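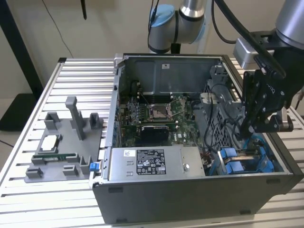 Dronumell: Two-Arm Disassembly and Reassembly of a Desktop Computer
Sendham Robotics Project Course, Final Report, Team 6
Submitted Thu 28 September

1. Task

The course assigns each team one service job that is normally done by hand at a repair bench. Our team was given the desktop tower. The job has two parts: handling the hard drive in its carrier, and moving a memory module between a fixture and the board. The processor is outside the scope of the task, and the socket is left open and empty throughout.

A run is scored on completion, on operator interventions, and on damage. Speed is recorded but not scored. The time limit is set by the course and was not changed for any team.

This report covers the drive work in detail. The memory work is covered only as far as the fixture is concerned, as insertion was not reliable enough at the end of term to give useful results.

2. Work cell

The cell is built on a slatted aluminum table with two arms. The tower lies on its side with the side panel off and the interior facing up. A gray printed fixture stands to the left of the tower and holds the small parts. The Dell case was chosen because its drive sits in a blue plastic carrier, and no screwdriver is needed to get the carrier out.

The cell software is called Hinora. It handles arm control, camera capture and logging. One log entry is written per command, and each entry stores the joint positions and the gripper opening. Camera images are stored separately and matched by time stamp after the run.

The tower is placed by hand against two stops on the table. Any error in placement carries straight through to the drive cage, so the cage position is measured again before each session. In the first weeks we skipped this measurement, and several early runs had to be thrown out.

3. Drive handling

The carrier is gripped by its blue plastic body. Gripping by the bare metal of the drive was tried first and dropped, as the fingers slid toward the label side when the arm turned.

The approach is divided into three stages: a high point clear of the case, a low point above the cage, and the contact point. The arm stops at each stage until the controller confirms that it has settled. The drive is tilted for the transfer so that its trailing end clears the wall of the case.

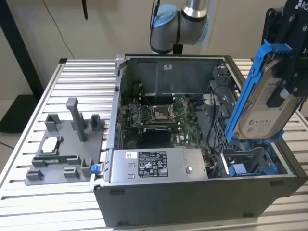 Figure 1. Hard drive in its blue carrier, held by the gripper above the drive cage.

The steep tilt was found by trial. With a flat approach, the wide part of the gripper reached the cage wall before the carrier was low enough. With too much tilt, the lower corner of the carrier caught on the cables. The final angle is a compromise and is stored as a fixed value in the motion file. It would have to be found again for a different case.

Cables were the main source of interventions. The black cables that loop from the drive area toward the motherboard do not return to the same shape after they have been pushed. We did not model them. Before each run they are pressed down by hand, and this is logged as part of setup.

4. Withdrawal and clearance check

After release, the gripper moves straight up before any sideways motion is allowed. An early version of the motion file combined the two moves to save time, and one finger hooked a cable on the way out. The combined move was removed from the library.

The clearance check is run at the low point above the cage with the fingers empty. The operator compares the overhead view with a stored reference and either accepts the position or stops the run. An automatic check was planned but not finished. 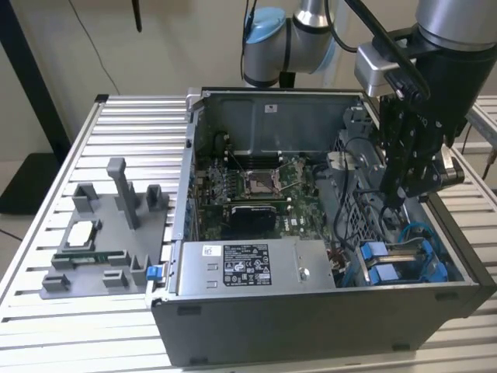
5. Wrist camera

The overhead camera gives good coverage of the table but a poor view down into the drive area. The cage wall and the gripper both block the line of sight. A camera at the wrist was used for the last part of the approach.

The wrist view was set up so that both fingertips stay visible at the bottom of the image. This gives the operator a fixed reference for left and right error. Depth is harder to judge from this view, and the contact height is taken from the motion file.

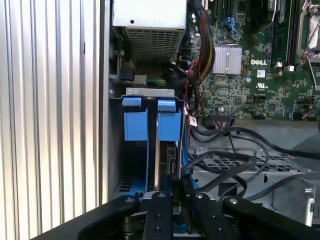
Figure 2. Wrist camera view, with the gripper fingers on either side of the lower end of the blue carrier.

Reflections were a problem. The ribbed metal side panel shows as bright and gray stripes, and edge detection picked these up in place of the carrier edges. We switched to color, as the blue plastic stands out well from the metal and the green board. The blue SATA cable beside the carrier was sometimes included in the detected area. A limit on region width removed most of these errors.

6. Data

The logs used for this report contain 2070 command entries. They were recorded over 44 runs, not counting the early runs thrown out for placement error. Entries from manual recovery are included and marked as such.

7. Fixture

The fixture was printed in gray and revised twice. The first version had no raised posts, and the memory module could shift during the approach. The second had posts that were too close together for the fingers to open. The current version has a tall upright post and lower holders behind it, and the memory work was carried out with this one.

8. Remaining work

The automatic clearance check should be finished first. The placement stops should be replaced with a clamp. Memory insertion needs some form of force limit before more runs are made, as position control alone does not show whether the module is seated or resting on the slot.

The motion files and fixture drawings are stored in the Kragh folder on the course server. The folder will be kept until December, when the cell is taken apart for the next course.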